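Shared Workshop in Iltville Teaches a Robot Arm to Tidy Up

ILTVILLE - The members of the Multgate workshop have built bookcases and a canoe, and one winter they put together a very loud pipe organ made of drain pipe, but the project that has kept the lights on latest this year fits on a single table in the back corner. It is a robot arm with a hand on the end, and since January a small group of evening regulars has been trying to get it to pick things up and put them where they belong.

The group calls the project Husar, after a dog that Aurel Lungu had as a boy and that, by his account, would fetch anything at all except what you had asked for. Lungu, a retired elevator mechanic, did most of the wiring and still comes in after supper most evenings to fuss over it. "My wife says I have not tidied a room in my life, and now I spend my nights teaching a machine to do it," he said last week, with a mug of tea in one hand and a roll of cable ties in the other.

The arm came to the workshop secondhand, and the members pooled $700 to get it there, with another $160 going toward cable, connectors and a new power supply when the old one gave out. The rest has been evenings, and quite a lot of them. Paula Preda, who writes the software, keeps a paper notebook of every practice run along with her remarks in the margin, and the last entry when we stopped by was number 644. Some of the remarks are a single word, and a few of those we can't print. 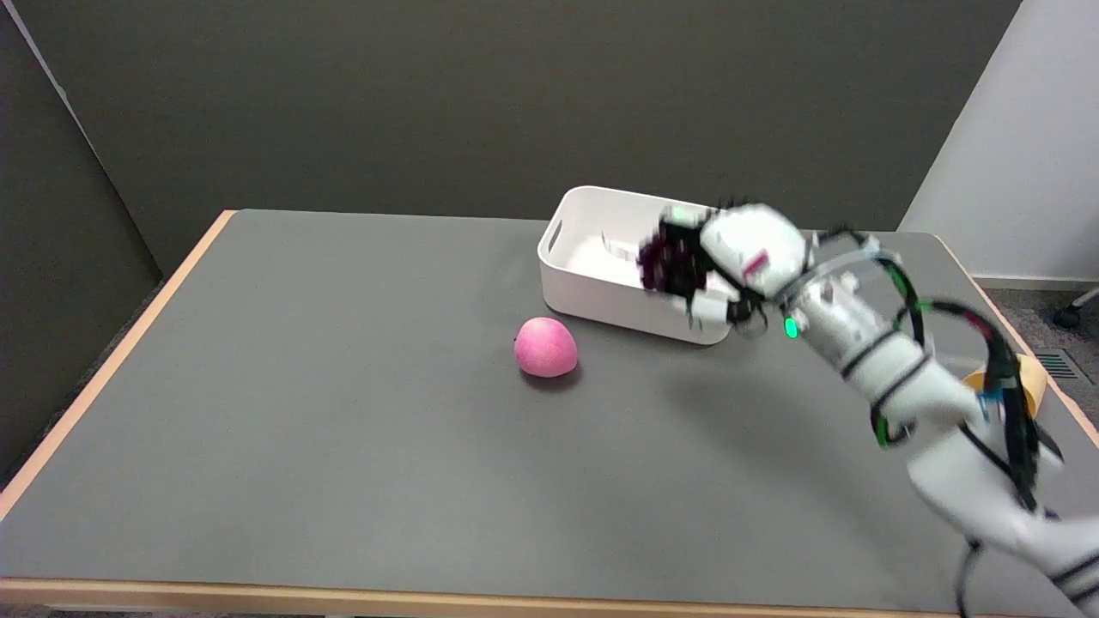 Fruit has been the big subject this month. Preda started out with wooden blocks, which were easy on everybody's nerves, and moved on to rounder things once the blocks were going well. Round things roll, of course, and they have to be held firmly enough to lift but gently enough that you would still want to eat them afterward (Lungu has been taking the bruised ones home for his chickens, who are said to be big supporters of the project). The aim for now is a simple one: take whatever is on the table, bring it over to a bin, and let go at the right moment. Letting go has been the hard part, Preda said. The fingers like to hang on a moment too long, and then the whole thing lands on the rim.

Maricica Vlad, who teaches fourth grade in Rirnen and drives over when she can, got interested after a family member had a stroke and found that bending down to pick up dropped things was the most tiresome part of the day. She would love to see a helper like Husar in an ordinary kitchen, though she is quick to say it will be a good long while. For the present she is happy to sort out the practice objects and argue with Lungu over where the cables ought to go - he likes them on the outside, where he can get at them, and she thinks they will snag on something sooner or later.

The group has set itself a target of 100 clean runs in a row before trying anything breakable. The best streak so far ended when Lungu leaned on the table to see better.

Multgate is open to visitors in the evenings from 6:30, and anyone who would like to watch Husar at work is welcome to pull up a stool. Bring an apple if you have one to spare.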